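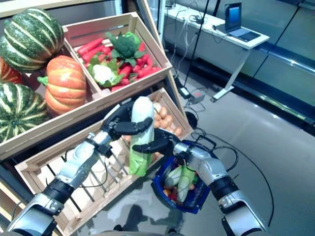 第2部 立位での呼吸と手掌感覚の練習

担当:Kyung-hwa Lim
配布日:2025年6月25日
教室:Brimska 2階

1. 本部の範囲

第1部では仰臥位と座位での呼吸を扱った。第2部では立位に移り、気功でいう站樁(たんとう)の基本姿勢、呼気を長くとる呼吸、および手掌感覚の観察を扱う。歩行を伴う動功と、他者の身体に触れる手技は第3部の範囲とする。

用語は流派により異なる。本資料では「気感」を、練習中に手掌や指先に生じる温感、圧感、しびれに似た感覚などの主観的報告の総称として用いる。その物理的実体については立場をとらない。記録の際も「気が通った」とは書かず、「右手掌中央に温感」のように部位と感覚の種類で記述すること。

2. 用語の整理

下丹田:下腹部、臍より下の領域を指す伝統的呼称。解剖学上の特定の器官に対応するものではない。本講座では注意を向ける場所の目印として使う。

労宮:手掌のほぼ中央、拳を軽く握ったときに中指の先が当たる付近。経穴としての取穴は文献により多少の差がある。

湧泉:足底の前方、足趾を曲げたときにくぼむ付近。立位では荷重の目安に用いる。

鬆(ソン):不要な筋緊張を抜いた状態。脱力とは区別する。脱力では姿勢そのものが崩れるが、鬆では骨格の配列が保たれる。

調身・調息・調心:姿勢、呼吸、注意の調整をそれぞれ指す。練習はこの順に進めるが、調息の途中で姿勢が乱れた場合は調身に戻る。

3. 基本姿勢(調身)

3.1 足
両足を肩幅に開き、足の内側の線を平行にそろえる。つま先を外に開く癖のある者は、平行にすると内股に感じることがある。感覚を基準にせず、床の板目を基準にする。荷重は踵と足底前方に均等に配分し、足趾で床をつかまない。

3.2 膝と股関節
膝は伸ばしきらず、わずかに緩める。深く曲げる必要はない。膝頭の向きは足の第二趾の方向に合わせる。股関節の前面に軽い折れ目ができる程度で止める。膝に既往のある者は、曲げの角度をさらに浅くしてよい。

3.3 骨盤と脊柱
骨盤を前後に小さく傾け、腰の反りも丸まりも強くない位置を探す。尾骨を下に垂らす意識をもつと、反りの強い者では腰部の緊張が減りやすい。胸を張らない。背中を丸めて胸を落とすのも誤りで、肋骨の前面が自然に下りる位置をとる。

3.4 頭頸部
頭頂が上から軽く吊られるつもりで、顎をわずかに引く。視線は水平よりやや下。目は閉じても半眼でもよいが、ふらつきのある者は必ず開けておく。

3.5 腕
腕を胸の前に上げ、大きな球を抱える形をつくる。手掌は身体側に向ける。肘は手首よりやや低い位置に置き、肩は上げない。指は軽く開き、指の間に隙間を保つ。上げ続けるのが難しい場合は、手の高さを下腹部の前まで下げる。高さを変えても腕の丸みは維持する。

4. 呼吸(調息)

4.1 手順
(1)鼻から自然に吸う。吸気の長さは指定しない。
(2)鼻または細く開けた口から、6秒かけて吐く。
(3)吐き終わりで息を止めず、次の吸気が自然に起こるのを待つ。
(4)これを6回繰り返し、その後は呼吸を数えずに立つ。

4.2 留意点
吸気を深くしようとすると、肩の挙上と過換気を招きやすい。操作するのは呼気の側だけとする。指先や口の周囲のしびれ、頭の軽い感じが出たときは呼吸の操作をやめ、普段の呼吸に戻して着座する。これらの症状を気感として記録しないこと。

呼気が指定の長さに届かない者は、届く長さで行う。途中で息が詰まる者の多くは、吐き始めの流量が大きすぎる。最初を弱く吐くと改善することが多い。

5. 手掌感覚の観察(調心)

5.1 手順
基本姿勢から腕を下ろし、両手掌を胸の前で向かい合わせる。間隔は肩幅よりやや狭くとる。ゆっくり近づけ、触れる手前で止め、再びゆっくり離す。動作は肘から行い、手首を折らない。注意は両手掌の間の空間に置き、手そのものを凝視しない。

5.2 観察項目
感覚の有無。種類(温、冷、圧、反発、しびれ、その他)。部位。左右差。間隔を変えたときの変化。感覚がない場合は「なし」と記入する。「なし」は有効な記録であり、練習の失敗を意味しない。

5.3 解釈上の注意
手掌は皮膚感覚が鋭敏な部位であり、注意を向けるだけで普段は意識しない感覚が自覚される。互いの放射熱、空気の動き、筋の微細な振戦も関与しうる。予期の影響も大きいため、他の受講者の報告は自分の記入が済むまで聞かない。

5.4 組での練習
2名一組で向かい合い、一方が目を閉じて手掌を上に向け、他方がその上に手掌をかざす。身体には触れない。かざす側は、手を置く時点と離す時点を声で知らせない。受ける側は感覚が変わったと思った時点で短く合図する。かざす側は実際の動作と合図の対応を記録用紙に記す。2分で役割を交代する。合図と動作が一致しなくても、その場で訂正や誘導をしない。

6. 収功

練習は必ず収功で終える。手掌を下腹部に重ね、普段の呼吸に戻す。左右どちらの手が上でもよい。次に手掌をこすり合わせ、顔、頸部、前腕の順に軽くさする。最後に足踏みをして下肢を動かす。立位の直後に急に座り込むと、立ちくらみに似た不快感が出ることがある。

Lungu式では収功に腹部の円状按摩を加えるが、本講座では省略する。Lungu式をすでに習った者は、自習の際に加えて差し支えない。

7. 実施を控える場合

発熱時、飲酒後、食事の直後、強い睡眠不足のとき。妊娠中の者、血圧や心疾患の治療中の者、過去に失神の既往がある者は、事前に主治医に相談し、座位に置き換えて行う。精神科領域の治療を受けている者が閉眼で長く注意を内側に向けることは、症状によっては適さない。該当者は第5節を省略し、第3節と第4節のみ行う。

本講座の内容は医療行為に代わるものではない。服薬や通院を講座の内容を理由に変更しないこと。

8. よくある誤り

肩が上がる:腕の高さを下げる。肘の位置を先に直し、手の位置は後から合わせる。
膝が内に入る:足の幅が広すぎる場合が多い。幅を狭めて立ち直す。
前腕が震える:指先まで力が入っている。指を一度軽く振り、形をつくり直す。震えを「気の動き」として放置しない。
足裏の外側に荷重が寄る:靴を脱いで行う。厚手の靴下も避ける。
眠気が出る:目を開け、視線を水平に戻す。続くときは収功して終える。

9. 自習と提出物

自習は1日1回、基本姿勢、呼吸、手掌感覚の観察、収功の順に行う。時間の長さより順序を守ることを優先する。記録用紙には開始時刻、腕の高さ、第5節の観察項目、中止した場合はその理由を記入する。4月配布の旧用紙には腕の高さの欄がないため、余白に書き足すこと。

記録用紙は第3部の開始時に回収する。欠席者は受付に預ける。次の部では動功に入るため、動きやすい服装で、底の薄い室内履きを持参すること。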